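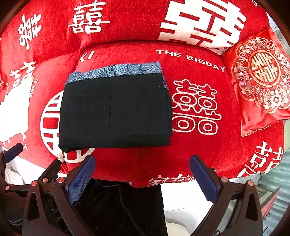

**What time should I get to the theatre to line up for rush tickets?**

I'm hoping to see Buvard when the tour comes through in March, and the cheap seats online are long gone. I've never done the rush thing before.

*posted by balconyrat, January 17, 2023*

**zirnaner_regular**

Aim for 8 a.m. if it's a weekday show at the Zirnaner. The box office opens at 10 and they had 87 rush seats last time I went, two per person. I paid with debit, no trouble at all. Bring a coffee, there's zero shelter on that side of the building!

**tapsell88**

never lined up myself sorry but my cousin got in at the Tapsell for a different show and sat behind a pole

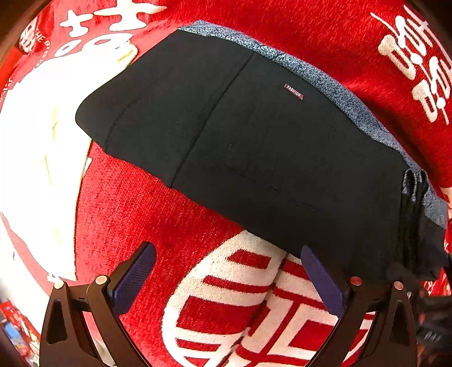
**Is the upper balcony okay for a big musical, or will I miss half of it?**

Rush might not work out, so I'm looking at row C up top as my backup.

*posted by balconyrat*

**matinee_mum**

Row C centre is lovely and you get all the choreography from up there (I saw Grostisari from nearly the same spot and had a ball). Stay away from the far sides, the railing eats the front of the stage. It's a colourful show so you won't need binoculars, but it's more than 100 stairs up and the lift stops at the mezzanine.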